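Geneck Two-Arm Cell – Setup and Care

The Geneck cell is a two-arm unit for handling light furniture in offices and classrooms. It ships assembled, apart from the hands and the outer cable runs, which are fitted on site.

Positioning

Park the base square to the desk and lock it before powering the arms. Home both arms, then bring them forward together at low speed. Stop short of the backrest and compare the height of the two housings. If one sits low, re-zero that wrist before going on. 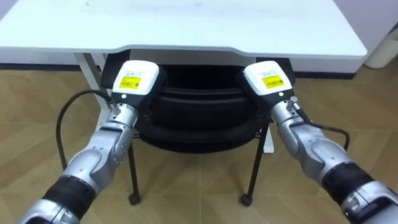
Both arms forward at the desk, housings over the chair backrest.

Cables

Each hand has its own external cable. Leave enough slack for full wrist rotation – a tight cable will pull at the connector long before it shows wear. Check the run every 200 hours and replace any cable with a split jacket. Labels on the hand covers must stay in place; quote the text on them when ordering parts.

Contact check

Approach the chair from behind with one hand upright and the fingers together. Advance until the thumb is just short of the back rail, then hold for 5 seconds. Any drift means the wrist brake needs adjustment.
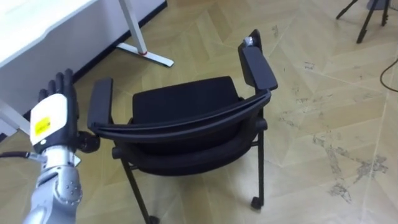
Repeat the check 3 times per arm and record the results in the service log. Chairs on casters should be tested on the floor where they will be used, as hard flooring and carpet need different push settings.

Spares

Covers, cables and finger sets are stocked at Wulton. Wrist modules are exchanged through Ladudbridge only – contact Bronwyn Treloar, service desk.

Page revised 29 April 2019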